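Student operators wanted for the Oravec laundry-folding project

The Woda Robotics Club is looking for 5 students to join the Oravec project for the fall term. Oravec is the club's two-arm folding project. The goal for this year is to have the arms fold T-shirts and small cloths without a person steering them, and to enter the Naltard student manipulation contest in January.

No robotics experience is required. We will train you on the arms during the first two sessions. You do need to be patient with repetitive work, and you need to be able to write down what you did so that another person can repeat it.
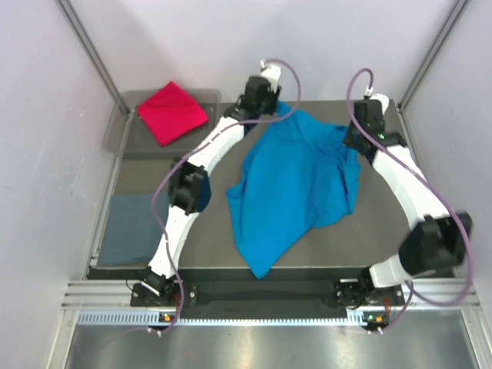
Operators work in pairs. One person drives the arms and the other keeps the log, resets the cloth and watches the cables. You switch places every 10 runs. A normal session lasts two hours, and each pair has one session a week in the Pestis Building, room 19. Times are set after we know everyone's class schedule.

What you will do:

Drive both arms through folding runs on T-shirts and flat cloths
Mark each run as good, partial or failed, with a short note
Check the grippers, bolts and cable routing before you start
Help compare the recorded runs with what the software does by itself
Attend the monthly project meeting

There are also two places for students who can program in Python. They will work with Kamil Holub on the playback and training code and will do fewer driving sessions. Please say in your application if you want one of these places. They are included in the 5.

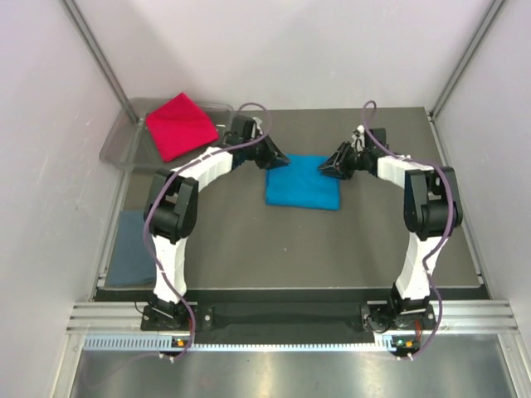 The Oravec station, with a folded blue cloth between the two grippers.

Who can apply:

Any enrolled student, in any major and any year, who can commit to the whole fall term. You must complete the shop safety course before your first session. If you have already taken it for another club, it still counts. Contest team members will be chosen from the operators in December, and travel to the contest is paid by the club. The work is unpaid. Second-year students and above can ask to have it counted as project credit; speak to Marcela Kopecky about the form before you apply.

How to apply:

Send Unathi Mofokeng a message through the club page with your name, major, the afternoons you are free and a few sentences on why you want to join. Do not send a resume. Applicants will be invited to a short visit where they can try driving the arms. Questions about the equipment go to Dalibor Tichý.

Posted September 6, 2020. Applications are read as they come in, and the call closes when the places are filled.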